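보도자료

공유 공방 ‘베스우드’, 회원들이 손수 만든 두 팔 로봇 작업대 공개
퇴근 후 모여 만든 작업대, 11월 3일부터 이웃에게 문 열어

동네 공유 공방 베스우드(Veswood)가 회원들이 직접 설계하고 조립한 두 팔 로봇 작업대 ‘네베스(Neves)’를 11월 3일 공개합니다. 지난 2월 공방 한쪽 구석에서 알루미늄 프로파일 몇 개를 이리저리 맞춰 보던 것이 시작이었는데, 어느새 팔 두 개가 작은 물건을 사이에 두고 마주 보는 제법 번듯한 작업대가 되었습니다. 그동안 지나가다 창문 너머로 “저게 도대체 뭐예요?” 하고 물어봐 주신 동네 분들께 드디어 제대로 보여 드릴 수 있게 되어 회원 모두가 무척 설레고 있습니다.

네베스는 큰 기업의 연구실이 아니라 평범한 공방에서, 저마다 다른 일을 하는 사람들이 저녁 시간을 쪼개어 만든 작업대입니다. 처음 말을 꺼낸 사람은 목공 회원으로 들어왔던 호제리우 포르텔라(Rogério Portela) 씨입니다. 나무 장난감에 작은 고리를 끼우는 일을 하다가 손이 두 개로는 모자란다는 생각이 들었다고 하는데, 그 이야기를 들은 아르나우두 바후스(Arnaldo Barros) 씨가 그러면 팔을 더 만들면 되지 않겠느냐고 대답한 것이 그대로 일이 되고 말았습니다. 두 사람은 그날 저녁 바로 종이에 그림을 그렸고, 그 종이는 지금도 공구장 문 안쪽에 붙어 있습니다.

틀을 짜는 데에는 216시간이 들었습니다. 공방 일지에 적힌 시간만 더한 것이고, 집에 가서도 도면을 붙들고 있던 밤은 들어 있지 않습니다. 집게 부분은 모양을 바꿔 가며 여러 번 다시 만들었습니다. 끝이 뭉툭하면 얇은 물건을 놓치고, 너무 뾰족하면 금세 닳아 버려서 알맞은 모양을 찾기까지 꽤 오래 걸렸습니다. 배선은 카타리나 쿠냐(Catarina Cunha) 씨가 맡았는데, 네 번째로 전선을 모두 뽑아 다시 정리하던 날에는 공방 식구들이 만두를 쪄 와서 함께 먹으며 응원했습니다.

재료비는 회원들이 조금씩 모은 돈과, 이웃 공방 탤러스콤(Talluscombe)에서 나누어 준 자투리 부품으로 해결했습니다. 탤러스콤에서는 레일을 어떻게 고정해야 덜 흔들리는지도 친절하게 알려 주었고, 무거운 받침판을 손수레에 실어 직접 가져다주기까지 했습니다. 이 자리를 빌려 다시 한번 깊이 감사드립니다.

요즘 회원들이 가장 공을 들이는 것은 작은 물건을 한 집게에서 다른 집게로 넘겨주는 연습입니다. 연습 재료는 거창하지 않습니다. 집에서 굴러다니던 장난감 블록, 색색의 이름표가 달린 열쇠, 조그만 금속 고리 같은 것들입니다. 공개일까지 넘겨주기 연습을 최대 900회 해 보는 것이 목표이고, 지금까지 307회를 일지에 남겼습니다. 잘된 날도 있고 고리가 바닥으로 굴러가 온 식구가 무릎을 꿇고 찾아다닌 날도 있지만, 모두 빠짐없이 적어 두고 있습니다.

프로그램을 담당한 추이샤오칭(Xiaoqing Cui) 씨는 이렇게 말합니다. “처음에는 팔 하나가 움직이기만 해도 다 같이 박수를 쳤어요. 이제는 두 집게가 만나는 자리를 조금씩 다듬고 있는데, 이 시간이 참 재미있습니다. 옆에서 구경하던 분이 ‘조금 왼쪽 아니에요?’ 하고 말해 주시면 정말 조금 왼쪽일 때가 많거든요. 그래서 더 많은 분이 와서 봐 주셨으면 좋겠습니다!”

공개일에는 작업대를 가까이에서 둘러보고, 회원의 도움을 받아 팔을 직접 움직여 볼 수 있습니다. 집게 부품의 도면과 조립 순서를 담은 안내 책자도 200부 준비했습니다. 책자는 공방 소식지 《애스게이트(Asgate)》의 편집을 맡고 있는 알다나 에스피노사(Aldana Espinoza) 씨가 엮었으며, 집에서 비슷한 것을 만들어 보고 싶은 분이라면 차근차근 따라 하실 수 있도록 쉬운 말로 풀어 썼습니다. 소식지 이번 호에도 작업대 이야기가 사진과 함께 실립니다.
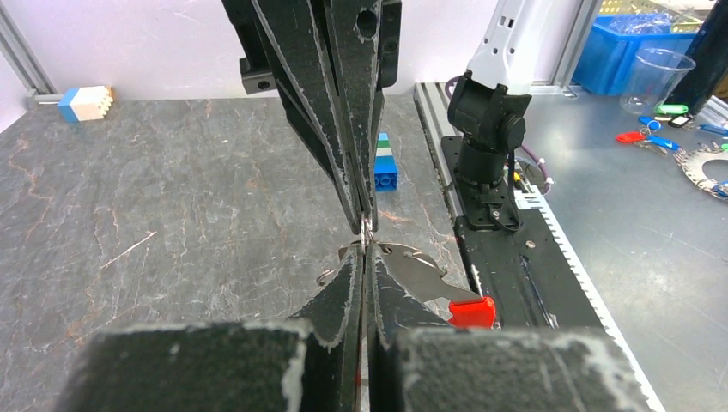

《애스게이트》 제12호 | 7쪽

위아래에서 다가온 검은 집게의 끝이 작은 금속 고리가 있는 자리에서 만납니다. 집게 가장자리의 긁히고 닳은 자국을 두고 새것으로 갈아 끼우자는 의견도 있었지만, 회원들은 공개일까지 그대로 쓰기로 했습니다. 손때 묻은 연장처럼 정이 들었다는 것이 포르텔라 씨의 설명입니다.

참가비는 없고 미리 신청하지 않으셔도 됩니다. 어린이는 보호자와 함께 와 주시고, 긴 머리는 묶고 소매가 늘어지지 않는 옷을 입어 주시면 고맙겠습니다. 집에서 잠자고 있는 장난감 블록이나 쓰지 않는 열쇠가 있다면 가져오셔도 좋습니다. 따뜻한 차와 간식은 공방에서 넉넉히 마련해 두겠습니다.

베스우드는 목공, 전자, 바느질 회원이 한 지붕 아래에서 공구를 나누어 쓰는 공유 공방입니다. 취재를 원하시는 언론사는 공방 안내 데스크로 연락해 주시면 바후스 씨나 쿠냐 씨가 작업대 옆에서 반갑게 맞이하겠습니다.

자료 문의: 베스우드 공유 공방 소식지 담당 알다나 에스피노사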